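Sorting plastic spoons and forks, two baskets, what goes where??
Kitchen & Pantry > Small storage > Open thread, 3 posters

So I run the snack corner at our climbing club and the cutlery is a mess. We buy the white plastic spoons and forks in the 100 packs, people rinse them, people don't rinse them, whatever comes back gets dumped in one box and then you're digging around for a fork with cold soup in your hand. Got two long plastic baskets, one clear and one black, want to fix it for good. Spoons in one and forks in the other sounds obvious but I keep changing my mind on which.
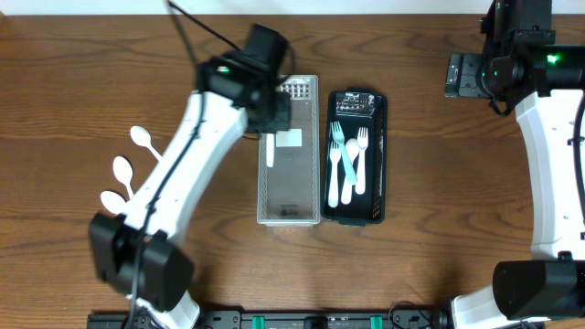 Maxence Lemaire
Member, snack corner lead at Bornetau climbing club

Clear basket on the left, black one on the right, the spoons still on the table next to them. My first thought was spoons in the clear one. But white spoons in a clear whitish basket – will anybody see them from the other side of a busy counter? Black one shows up white plastic way better. On the other hand we go through more spoons than forks (soup, yogurt, people stirring coffee with them, why) so I'd like to see when they run low without walking over.

Other things I can't decide:

Do they lie flat or stand up. Flat is easier to drop in, but then they slide over each other and you grab the bowl end, which I don't love for hygeine.

Do I need to keep them all pointing one way. Seems fussy. Maybe not if its only a few.

What about the odd colored ones. We have some teal ones left from the old set.
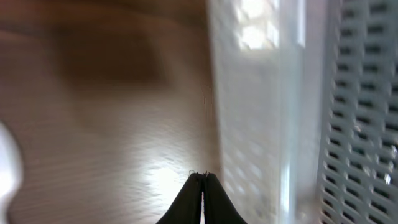 Akholm, 2024-03-25

Adding to this before I forget. The clear basket is smooth on the side and the spoons slide right down it when I drop them in from above. Ended up laying them in by hand which is slower. The little grid holes I thought would be good for drips. Not sure a spoon handle can't get stuck in one though, has anybody had that? And does the gap between two baskets matter, I've been leaving a bit of table showing between them so I don't drop a fork in the wrong side.

Budget is basically nothing, I'm not buying a caddy. I have 23 spoons that I'd call good and a pile of forks I haven't been through yet. Also tried everything together, to see if it was really that bad:

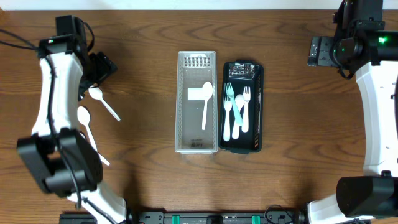
One spoon mixed in with the forks in the dark one and already I didn't like it, the teal fork lies across the top of the white spoon and you have to lift it out of the way. Its four pieces! Imagine the whole pile. So I'm fairly sure I want them split, just need someone to tell me which basket and how to lay them, then I'll stop fiddling with it.

Thanks in advance, sorry for the long post.

Jumevach
Regular, 370 posts

Spoons in the clear one. Done. Don't overthink it

Ok a bit more. We do the same at the allotment shed. What people look at is the first thing on top, not the color of the basket. Tape a real spoon to the front of the spoon basket and a real fork to the front of the fork one. Clear tape, two strips, works for kids too. Never had to write a label.

Standing up won't work in a long shallow basket, they fall over. Lay flat.

Ó Súilleabháin
Helper, Kitchen & Pantry

Mostly agree with the above but going through your points in order, writing fast so forgive me.

Which basket: I'd go spoons clear, forks black. You said spoons run out first and you want to see the level from a distance, that's your answer right there. White on clear is hard to see one by one but a full layer of them reads fine. Forks go in the dark one and the tines show up nicely, which is handy as it's the fork end you don't want to grab.

Pointing one way: yes do it, takes no extra time once you're used to it. Handles toward whoever is serving themselves. That takes care of the hygiene thing. If your counter gets used from both sides then pick the busy side and leave it.

Sliding: put a folded paper towel on the bottom, full length. Stops the sliding and soaks up leftover drips. Change it when it looks sad. Wash the baskets too when you do it, those grid holes collect crumbs.

Handles in the holes: depends on your handles. Try one. If it pokes through, lay it the other way round, bowls at the holey end.

Gap: leave one, a couple of fingers wide. If they're touching people treat it as one big tray.

Teal ones: either all in with their own kind or take them out completly. Don't make a third pile. A third pile turns into the pile where everything goes, teaspoons, pens, somebodys locker key.

How I'd do the first sort. Empty both baskets. Get all of it out on the table, next to the baskets and not in front of them, so you aren't reaching over. Do all the spoons first, start to finish. Then forks. Don't swap back and forth, that's where the mistakes come from. Throw out anything cracked as you go, a split spoon bowl is nasty on the lip.

And dry them before they go in!! All of the above is useless if they go in wet.

Maxence Lemaire
Member, snack corner lead at Bornetau climbing club

Great, both of you, thank you. Going with spoons clear / forks black then. Took it all back out to do it in the order you said, spoons first: 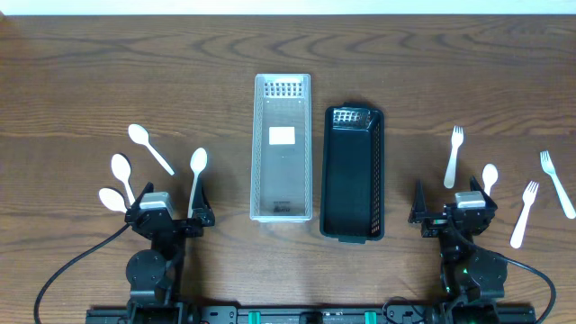 Couple of follow-ups. I kept the spoons on the left, bar one that's in with the forks, since that's the side the clear basket is on, saves crossing over. Is that what you meant by next to? And the black one looks a touch shorter than the clear one to me, forks are longer than our spoons I think (haven't measured, will put one against the other tonight). If they don't lie flat in there I might have to swap after all, which would be annoying after all this.

Paper towel idea is good, will steal some from the wash room. Tape idea also good but I only have brown packing tape so it'll have to wait.

Jumevach
Regular, 370 posts

Brown tape is fine. Just tape the handle

Ó Súilleabháin
Helper, Kitchen & Pantry

Yes, left is what I meant. On length – lay one fork in before you do anything else. If it goes in flat with a bit of room at each end you're ok. If it has to go diagonal then swap the baskets, and tape the samples on after, not before. We redid our soup shelf in November and I taped first, had to peel it all off again.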